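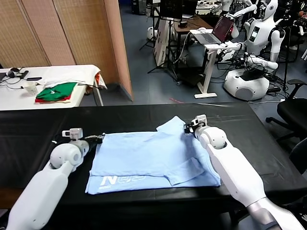 The T-shirt Years

I own too many T-shirts, and I've been told so by everyone who has ever helped me move. Last September I finally dumped every one of them on the bed, and I couldn't see the bed. There were race shirts, beach shirts, a shirt from a Sudari sailing weekend I didn't even sail in (I got seasick at the dock and ate waffles instead!), and a whole sad layer at the bottom that I'd been wearing to paint in.

So I called Seija Kuusisto. Seija spent years on the shop floor at Rautiainen, folding knitwear for people who unfolded it ten minutes later, and now she teaches an evening class called Pinum, after a pet name her grandmother had for a tidy pile. She reckons she has folded 3,000 shirts a year since she started teaching. I asked if she gets bored. "I get fast," she said.

Her first lesson was that I'd been starting too soon. I'd grab a shirt by the shoulders, give it one heroic flap and go straight to folding, wrinkles and all. Seija lays it down and then leaves her hands on it for a while, sweeping out from the middle toward the sides. It's slow the first few times and a bit like frosting a cake, and after a week I'd stopped thinking about it.

She's picky about surfaces, too. Beds are too soft, she says, and a couch is hopeless. She wants a table you can walk around, cleared of mugs and mail, and she likes a dark one under pale shirts so the edges show up. I've been using the dining table ever since, which my family has opinions about.
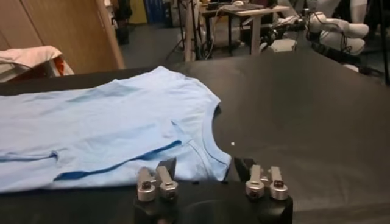 Necklines are where I always came unstuck. I used to fold from the hem up and hope, and the collar would end up twisted under one shoulder like it was trying to leave. With the shirt flat and the collar turned toward you, like the light blue one on the black tabletop, that round opening gives you something to measure by. Seija has me bring each side in until it just reaches the edge of the neck, sleeve tucked back on itself, and then fold up from the bottom in thirds. If the collar sits in the middle of the finished packet, you did it right. If it doesn't, shake it out and go again (I go again a lot).

Pale cotton shows everything, by the way. Every crease you didn't smooth at the start is still there at the end, and I've learned to practice on my lightest shirts for that reason. The black band shirts will forgive anything.

As for the pile on the bed, I kept more than I should have. The painting layer got cut up for rags, the seasick shirt stayed, and the rest live in a Bellumard dresser I bought secondhand, standing on their folded edges like records in a crate. My daughter pulled one out from the middle yesterday and the others stayed up. I made her do it twice so I could watch.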